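Ticket 652 – Bras gauche : la pince ne se ferme plus après l'approche du portoir
Projet étudiant Cuka, équipe Flerkby. Ouvert par : Zlata Holovko. Priorité : haute. État : résolu, à surveiller

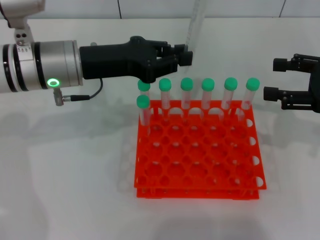
Le problème arrive pendant l'exercice de tri des tubes, toujours au même moment du programme. Le bras gauche va au-dessus du premier tube, la pince s'ouvre comme il faut, puis la commande de fermeture est envoyée et rien ne se passe. Après 12 secondes, le programme s'arrête avec le message « grip timeout ». Le bras droit exécute la même séquence sans erreur.

Je précise que je ne suis pas l'auteur du script de départ, je l'ai repris de l'équipe de l'année dernière. Il est possible que certaines choses me paraissent anormales et ne le soient pas.

Ce que j'ai vérifié avant d'écrire :
– redémarrage complet du contrôleur, deux fois ;
– l'anneau lumineux du poignet est vert, donc selon la notice du club il n'y a pas de défaut d'alimentation ;
– fermeture manuelle depuis l'interface Piltell, bras en position de repos : elle fonctionne ;
– fermeture manuelle depuis l'interface, bras au-dessus du portoir : elle ne fonctionne pas.

Les deux derniers points me font penser à la position du poignet et moins au script. Pouvez-vous me dire si je peux démonter le connecteur moi-même ?

Réponse de l'atelier
Bonjour Zlata, merci pour les tests. Ne démontez pas encore. Mettez le bras en pause au-dessus du portoir, puis tournez seulement le dernier axe, par pas de 2 degrés, et essayez la fermeture à chaque pas. Notez l'angle où elle recommence à répondre. Envoyez aussi le journal du contrôleur, niveau détaillé.

Réponse de Zlata Holovko, 12 avril 2023
J'ai fait l'essai ce matin. La pince répond de nouveau après 4 pas, et si je reviens dans l'autre sens, elle ne répond plus. J'ai recommencé plusieurs fois avec le même résultat. Dans le journal, on trouve chaque fois la ligne « tool comm lost » juste avant le timeout. Je n'avais pas vu cette ligne, car l'affichage normal ne la montre pas.

Je joins le journal. J'ai enlevé les tubes pour l'essai, il ne reste que le portoir.

Réponse de l'atelier
C'est le câble de la pince. Dans cet angle, il tire sur le connecteur coudé et la communication se coupe, alors que l'alimentation du bras reste bonne. Coupez le courant, desserrez la bague du connecteur, donnez un peu plus de longueur à la boucle et resserrez à la main, sans outil. Vérifiez ensuite que la boucle ne touche pas le portoir quand le bras descend.

Réponse de Zlata Holovko
C'est fait. La bague n'était pas serrée jusqu'au bout, je l'ai sentie tourner presque sans résistance. J'ai relancé la séquence complète : le bras gauche prend le tube et le dépose dans la rangée avant, le message n'est pas revenu.

Il reste une question. Pour le concours Craddock, en mai, nous devons faire la même séquence avec le portoir tourné d'un quart de tour, et le poignet ira donc plus loin dans ce sens. Faut-il prévoir un câble plus long, ou limiter l'axe dans le script ? Je préfère la limite – elle ne coûte rien et je sais l'écrire.

Réponse de l'atelier
Limitez l'axe pour le moment. Nous regardons s'il reste un câble long dans le stock. Le ticket reste ouvert à la surveillance jusqu'au prochain essai complet.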